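Applies to hardwood and bamboo utensils with an oil finish or no finish. Lacquered pieces are covered at the end.

# Refinishing Wooden Utensils with Oil

Wooden spoons, spatulas, chopsticks and small servers lose their finish through washing. The surface turns pale and fuzzy, and food color starts to stay in the grain. Sanding and re-oiling restores most pieces in one evening of work plus curing time.

## What you need

- Sandpaper in 80, 150, 220 and 320 grit
- A food-safe curing oil, such as pure tung oil or a linseed oil sold for food contact
- Lint-free cotton cloths
- Nitrile gloves
- A wire cooling rack
- A metal can with a lid, half full of water, for used cloths

Mineral oil is not a substitute. It never cures, and it washes out within a few weeks. If a piece has been treated with mineral oil before, wash it twice in hot soapy water and let it dry fully before you start.

I use Cadholm tung oil, product 3022, thinned one to one with citrus solvent for the first coat only. Any pure tung oil behaves the same way. Read the label: many cans marked "tung oil finish" are varnish blends with metal driers, and those should not be used on anything that goes in the mouth.

## Step 1: Inspect and sort

Check each piece for cracks. A crack that runs across the grain means the piece should be thrown out. A short crack along the grain at the end of a handle can be sanded back if it is less than 3 mm deep. Smell the wood as well. A sour smell that remains after washing and drying will still be there under the oil.

Sort by species if you can. Open-grained woods such as oak and ash take up more oil and need longer between coats. Maple, cherry and beech take less. Bamboo takes very little and is ready for the second coat sooner.

## Step 2: Raise the grain

Wet the whole piece with warm water, shake it off, and stand it on the rack until dry. The loose fibers will stand up. If you skip this, they will stand up the first time the utensil is washed, and the surface will feel rough again.
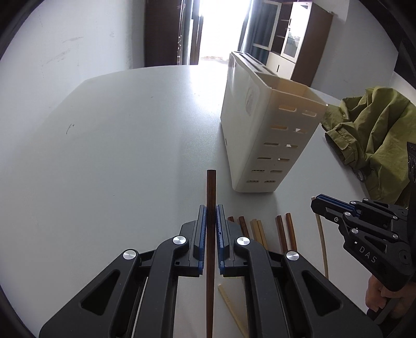 *Na*

## Step 3: Sand

Start at 80 grit only where there are burn marks, dents or deep stains. Everything else starts at 150. Always sand along the grain. On round handles, wrap a narrow strip of paper around the wood and pull it lengthwise, turning the handle a little after each stroke.

Work through 220 and finish at 320. Do not go finer. Very smooth wood takes up oil unevenly, and the gain in feel is gone after a few washes.

For thin pieces, support the full length on a flat board while sanding. Pressure in the middle of an unsupported length can snap it. Keep the shape of tapered tips by sanding toward the tip with light strokes and stopping often to check.

Wipe off the dust with a barely damp cloth. Wait until the surface is dry.

## Step 4: First coat

1. Put on gloves and open a window.
2. Apply the thinned oil with a cloth until the surface stays wet.
3. Wait 15 minutes. Add oil to any dry spots, mainly the end grain.
4. Wait another 15 minutes and wipe off everything that has not soaked in.
5. Place the pieces on the rack so that they do not touch each other.

Leave for 24 hours. In a cold or damp room, leave for 48.

## Step 5: Further coats

Apply two more coats of unthinned oil in the same way, with a day between them. If the surface feels tacky before a coat, wait longer. Tackiness that lasts more than three days means too much oil was left on. Rub it down with a cloth dampened with citrus solvent and let it dry again.

## Step 6: Cure

Pure tung oil needs 29 days at room temperature before the first wash. Store the pieces in moving air and out of direct sun. A closed drawer slows curing and traps the smell.

## Oily cloths

Cloths soaked in curing oil can heat up and catch fire on their own. Put them in the water can at once, or spread them flat outdoors in a single layer until stiff. Never leave them in a pile.

## Lacquered pieces

Do not sand lacquer unless you know what it is. Old or unmarked coatings may contain lead. If the lacquer is chipped at the eating end, replace the piece.

## Upkeep

Hand wash, dry at once, no dishwasher. One thin coat every December is enough for a set in normal use.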